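Re: [twelvevolt] Sorting out blade fuses and the block they live in
From: Yuto Minami
September 21, 2020

On the weekend, Santoso wrote:
> I bought one of those Zelunia assortments, 100 fuses for next to
> nothing, and I'm going to fill every slot in the spare block before it
> goes in the van. The colours match the ratings, so I can't see how I'd
> get it wrong. A clear box for the leftovers and I'm done. Anyone see a
> problem with that?

I can see a couple.

First, the colours. The colour code is fine as far as it goes, but it tells you what the maker meant to put in the plastic. I'd want to see the number moulded on the top as well, and then I'd still want to know who made it. I had a bag of cheap ones in July and the yellow and amber bodies were close enough that I wouldn't have sorted them under a garage light. I don't say Zelunia's are bad. I've never used them. But "next to nothing" for 100 isn't a selling point to me when the thing has one job.

Second, filling every slot. Why? An empty slot with no wire behind it does no harm, and a full one makes the next person think there's a circuit there. Fill the ones you've wired and write the rating beside each on the lid.

What I would do is get the block flat on a mat with some colour to it, so a small fuse can't vanish into the bench, and work a few at a time. Pictures of a black block and loose fuses on yellow, then a clear box on the same colour:

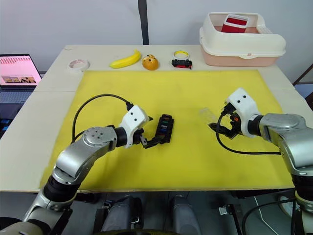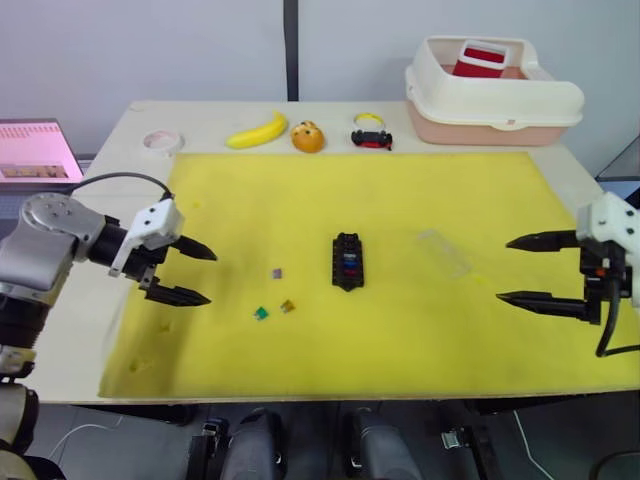
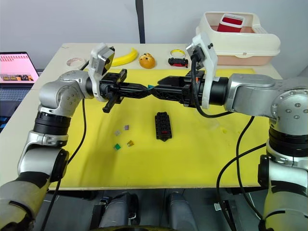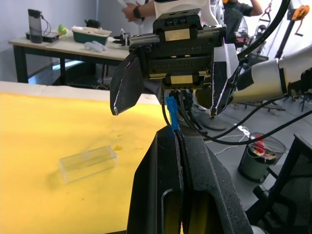

Should spare fuses be kept in the same box as the ones that came out of the old block?

Keep them apart. A used fuse can look perfect and still have a hairline break in the element, or tired blades that won't grip. Put a meter across each old one, and if you can't be bothered metering them, bin them. They cost less than the afternoon you'll spend chasing a dead tail light.

As for the clear box, I'm not sold on a lidless one in a van. Fine on the bench. On a corrugated road it'll be under the seat by the first creek crossing. I use an old Fasgate tackle box with a latch, and I've taped the slots so the 40s can't wander in with the small stuff.

You also didn't say what gauge of wire you're running. The fuse is there for the wire, so without that I can't tell you whether any of your ratings make sense. Post the list, with the length of each run, before you push anything in.

Yuto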